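4. Recording your first episodes

By now the arms are mounted, the leader handles are paired and the Lema recorder shows a green light for every camera. Great - this is the part everyone looks forward to. In this section you'll drive the arms by hand through a short task, and Lema will save what the wrist cameras saw together with every joint position. Do that enough times, with enough variety, and the policy starts to pick up the task from you. It's a lovely thing to watch.

If you haven't finished the camera check in section 3, go back and do it now. Episodes recorded with a camera missing can't be repaired later.

4.1 Before you start

1. Clear a path behind the operator's chair. You'll lean back more than you expect.
2. Lay out the work zone with yellow tape. Corners should be crisp, and the tape pressed flat along its whole length.
3. Put the leader handles in their rest cradles and hold the centre button until the arms go to home.
4. Open and close each gripper fully, twice. Watch the finger in the live view as you do it.
5. Choose a task card. New operators should begin with Card 1 (floor reach) and leave Card 4 (under-vehicle reach) until they've been signed off.

CAUTION: The arms follow the handles the moment the cradles are empty. Keep hands, hair and lanyards away from both arms before lifting a handle.

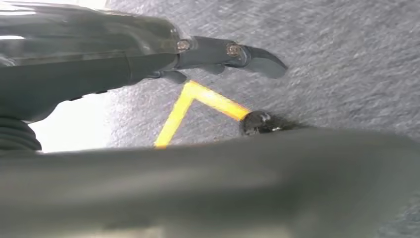 Sukomow Shared Autonomy Group / Data Collection Team
Operator guide, revised 11 June 2020

4.2 Recording an episode

1. Type the task card number and your operator code. Lema fills in the rest.
2. Lift both handles at the same time. If one arm lags, put them back and go to home again.
3. Press the left pedal. You'll hear one short tone, and the counter at the top of the window begins to run.
4. Carry out the task at an easy, even pace. Imagine you're showing a new workmate how it's done.
5. When you reach the end position on the card, hold still until the bar under the live view fills up.
6. Press the left pedal again to save, or the right pedal to discard.

An episode can run for up to 90 seconds. Lema stops by itself after that and marks the file "overrun". Most floor reaches finish well inside the limit, so if you keep hitting it, try a shorter approach path.

NOTE: Small corrections are welcome! If you come in at a poor angle and fix it, keep the episode. The model needs to see recoveries, and a batch of perfect runs makes for a surprisingly brittle policy. Discard only when you've bumped something, lost a camera or done a different task from the one on the card.

4.3 Working under a vehicle

Card 4 is our favourite. The underside of a car is a terrific place to gather data: curved panels, brackets, fasteners, dark recesses and bright gaps, all packed close together. It also asks for more care from you.

1. Confirm with the bay supervisor that the lift is locked and the vehicle is released for data work.
2. Set the speed limit in Lema to "confined". The handles will feel heavier.
3. Turn on force feedback for both arms.
4. Approach from below, one arm at a time. Park the other arm before you begin.
5. Stop at the hold point on the card. Do not touch the lift arms or their pads with a gripper.

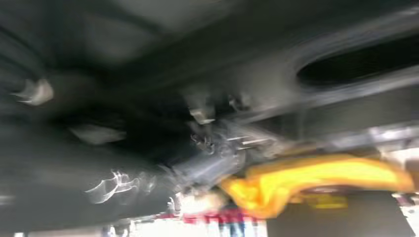
Pick your target before you lift the handles, and say it aloud to your spotter. It sounds a bit silly the first few times, but it settles the hands, and the spotter can call out if you drift towards something else. Change the target every few episodes. The Drevolstead bay logged 624 under-vehicle episodes in February, and the best batches were the ones where operators kept moving to new spots.

CAUTION: Never reach in to free a stuck gripper by hand. Press the red stop, wait for the brakes to click, then follow the release steps in section 7.

4.4 Varying the floor task

Variety is where you can really help the model along, and it costs you very little time. Between episodes, shift the target, turn it, or swap it for another item from the parts bin. Taped outlines are there to give you a reference, so feel free to work outside them as well.
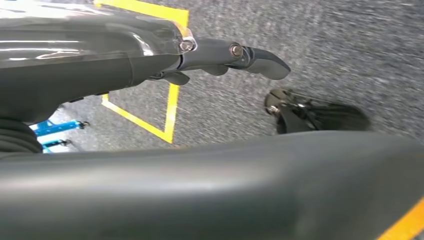

Wheels make excellent targets because they look so different from one side to the next. Start with the wheel lying in an easy position, then turn it a little before each new episode. Leave some bare floor between the target and the tape, the way the black caster sits well to the right of the yellow outline, so the fingertip has room to come down from above. When that feels comfortable, move the wheel closer to the tape, and later right onto it. Mark each change with the "new layout" key so the Momimholm servers can sort the batches.

4.5 Saving and uploading

1. Return both handles to their cradles.
2. Press "Review" and play back the first and last episodes of your batch.
3. Add a short comment if anything unusual happened.
4. Press "Send batch". Leave the recorder on until the upload bar clears.

A training run begins once a card reaches 2000 accepted episodes. You can follow the tally on the Lema home page, and yes, it does get exciting near the end.

If the upload stalls, see 8.2, Network faults.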